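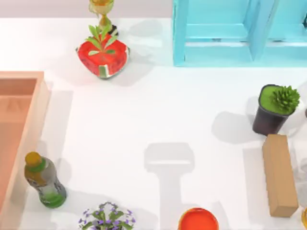

Threads > Gisela Echeverría > Robots
Search posts

1. Finally get to talk about what we've been up to since September! Short version: we teach a two-armed robot to tidy a table, and nearly all of its practice happens in simulation.

2. The method is called Floson, and the idea is dead simple. Every practice run gets the same table and the same things on it, but we nudge the light, the shadows and the cameras a bit each time.
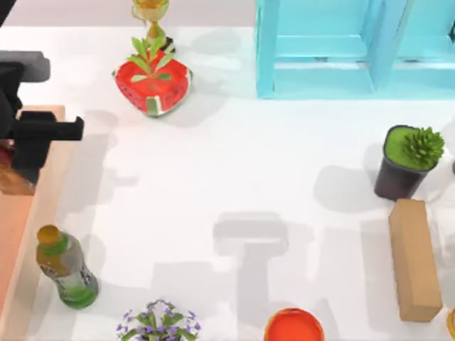 3. Shadows were my obsession (ask Seo-ah Baek, who sat through all my rants). An early version learned to steer by the shadow of its own arm – clever, and completely useless once you move the lamp.

4. So we made 800 practice runs with the lighting shuffled and compared them with 800 where it stayed put. Same network, same training time, same everything else.

5. Then we tested both on 588 fresh layouts. The fixed-light version dropped or missed things in 169 more of them. I made Dardo Sosa rerun the lot and we got the same answer!

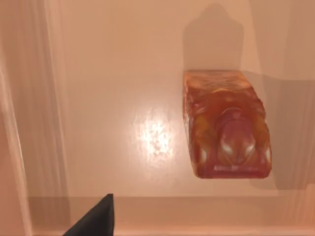 6. Shiny stuff is still hard. Glossy, see-through objects throw bright glints all over the place, and the close-up view gets confused about where the edges are. Shuffled light helps here too, just less than I'd hoped.

7. We also tried taking away one view at a time. Losing the close-up view hurts the grasping most, and losing the wider ones hurts the choice of what to go for next. Pascual Montecinos called that one before we ran it and has been unbearable ever since.
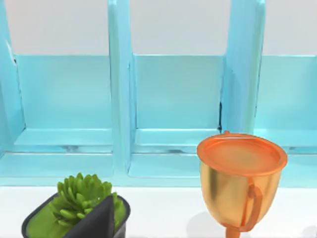

Pale blue shelf, succulent and trophy cup in the simulator.

8. Next up is the real table at Warkham, with 2 real arms. Expect swearing. Write-up is nearly done – if you work on anything similar, send me your worst lighting stories, I'd love to read them.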